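WHY DID THE ROBOT DROP THE BOLT?
Robots Goof Up Too, part 2
by Booker Pettigrew

Quick question before we start. Ever try to pick up one tiny screw with oven mitts on? Try it. (Ask first. Mitts off the stove.) Hard, right? Okay, now you know how a robot feels on a bad day. Well, robots don't feel. But you get it.

Today's goof: the slip. A robot goes to grab something, closes its fingers, lifts... and clink. Gone.

The job sounds easy. Sort the nuts and bolts. Bolts in the box, dark ones in one spot, shiny ones in another. A bolt is the long part with the twisty lines, called threads. A nut is the little ring that screws onto it. Wing nuts have two ears so you can turn them with your fingers.

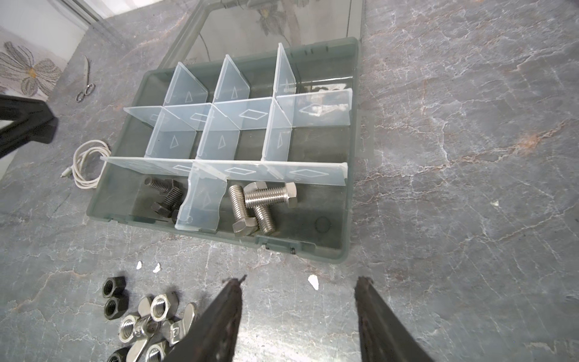
So what goes wrong? Lots of stuff.

Worn fingers. Robot fingers rub on metal all day long. Think of old sneakers. When the bottoms get smooth, you slide on the gym floor. Same with fingers. They can't hang on.

Shiny things. A robot sees with a camera, and light bounces off shiny metal. The bounce can look like an edge that isnt there. So the robot grabs a bit too far left. Or grabs air!

Piles. One nut on its own, pretty easy. A heap of them, ugh. Which one is on top? Where does one stop and the next one start? You can tell fast. A robot has to work it out.

See-through stuff. Clear plastic is super tricky. The camera looks right through the wall of a box, and then bump, the hand hits the wall.

A robot called Stovotora had the slip really bad. It lived in a workshop in Narholm, and one morning in May it dropped nearly every bolt it picked up. Here is the bad part. It didn't know! It kept moving its empty hand over to the box, opening up, and going back for more. By lunch the robot's list said 1000 bolts sorted. The box said no way.

How come? It was only counting how many times its hand closed. Closed hand, add one. Nothing in there, still add one. Oops.
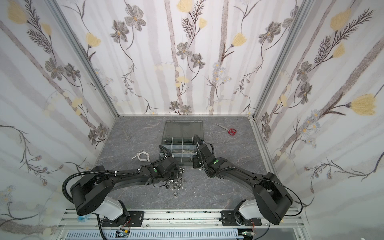 Two arms means a whole other kind of trouble. They share one table. If both go for the same spot at the same time, crunch. So each arm has to know where the other one is, every moment. Usually one waits and the other one goes, like taking turns at the water fountain.

And if they do bump? The motors feel a push that shouldn't be there, and a good robot stops right away. It doesn't shove harder. That is called a safety stop.

Back to Stovotora. Ms. Oyelaran fixed it with 2 changes. New grippy pads on the fingers. And a new rule: after you close your hand, check how wide it is. Shut all the way? Then you're holding nothing, so try again and dont count it.

RULES FOR PEOPLE
Keep your hands out of the space where the arms can reach. Even when they're still! A stopped robot might just be waiting.
Long hair tied back. No dangly sleeves.
Dropped part? Leave it. Tell a grown-up.
Know where the stop button is before anything gets switched on.

TRY IT
You need a friend, a bowl, some big buttons and 2 spoons. Shut your eyes. Pick up a button using only the spoons and put it in the bowl. Your friend can say left, right, up, down, and thats all. Then swap.

How many did you drop? Now wrap a rubber band around each spoon and go again. Those are your new finger pads.

WORDS TO KNOW
Gripper: a robot's hand.
Sensor: a part that notices things, like light or a push.
Fault: when something in a machine isn't working like it should.

Next time: Seveo, the robot that got stuck in a doorway.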